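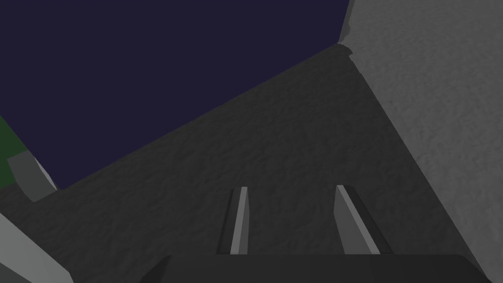 2 min read

From: Nilton Salazar
To: Sotelo choir list
Date: Aug 22, 2022
Subject: Re: Music folders and the hall in June

Dear all,

Thank you to Ulises for his message. I answer below his words, so that it is easy to follow.

Ulises Ñahui wrote:
> I looked at the folders after the last rehearsal. Many pages of the
> Deriria are missing, mostly in the alto part. Can we print again, or
> must we buy? Also, is the hall confirmed for June?

About the Deriria: we must buy. I have read the license again and it permits only the copies we paid for, which were 30. The publisher, Skakley, sells the alto part alone, but the order has to be made by letter or by phone. Please write our customer number, 3025, on the order. Last time I forgot it and the package went back to them.

Before we order, I ask every alto to look at home, also inside other folders. I found two of my own pages between the Christmas songs.

About the hall: the Dumano hall is reserved for us, but it is not yet paid. They want a deposit of 500 before they send the paper to sign. I will bring the form on Thursday. The piano there was tuned in spring and I think it will need tuning once more before the concert.

One small question for the basses: do you prefer to stand behind the tenors again, or on the left side? Please answer to me and not to the whole list.

With kind regards,
Nilton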